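ok moving thread, because three people asked how we got a whole apartment across the country and I keep typing the same answer in dms. Sun 28 July, day 5 in the new place, forgive spelling
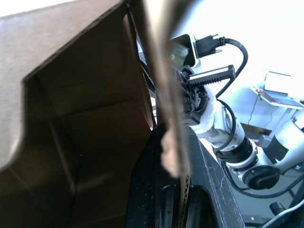
cardboard, up close. my life now

1/ start with boxes. do not buy them all new. I got most of mine from a liquor store and a copy shop. Liquor boxes are small and strong, good for books. Big boxes are for pillows and coats ONLY. I put books in one big box and Tekle still brings it up

2/ tape: get the good stuff. I bought cheap tape first and it let go overnight in the hallway, heard it from bed, pop pop pop

3/ write on the SIDE of the box. not the top. they get stacked. you will not see the top again until the day you don't need to

4/ also write the room it's going TO, not the one it came from. our old office is now half kitchen stuff half closet stuff and the movers just put it all in the bathroom doorway

5/ movers. got quotes from 3 companies. Highest was crazy. lowest wouldn't put it in writing. went with the middle one, Clurkari, two guys and a truck. Bereket Hadgu ran the crew, super careful with my grandmother's mirror, wrapped it in our own comforter and then a moving blanket on top of that

6/ ask about stairs BEFORE. stairs fee, long carry fee, "shuttle" fee if the big truck can't get down your street. ours couldn't. that was 644 dollars I hadn't planned on and yes it was in the contract, page whatever, I signed it

7/ delivery window. they said up to 5 days. it was all of them. we slept on camping pads and ate out of one pot. pack a bag like you're going away for a week: meds, chargers, sheets, a towel each, can opener, toilet paper, the lease

8/ the lease!!! mine was in a box. on the truck. building manager here (Letay Worku, a saint) let me pull it up on my phone

9/ someone asked about weight. Long moves go by weight a lot of the time, ours did. we were a little over 2,000 pounds more than the estimate. I know what it was. it was the books and Jérémie's records

10/ so get rid of stuff early. I mean months. I started in November in my head and in June in real life. last week before the truck I was just throwing things in bags and crying at a waffle iron

11/ unpacking order that worked for us: beds, shower curtain, coffee, then stop for the night. kitchen next morning. Art last. cables never

12/ flatten boxes as you go or they take over. cut the tape, fold, stack by the door. mine are not flat. do as I say

13/ recycling here only picks up every other week and they want it tied in bundels, so check your city's page. or post them free, people come fast. Rimantas downstairs already wants a bunch for his own move

14/ still missing: one lamp shade, the good scissors, all the shelf pegs. have called. Clurkari says give it a week then file the claim form

15/ ok the internet guy is here, will answer the pet question tonite, short version is the cat rode with us and yelled through two states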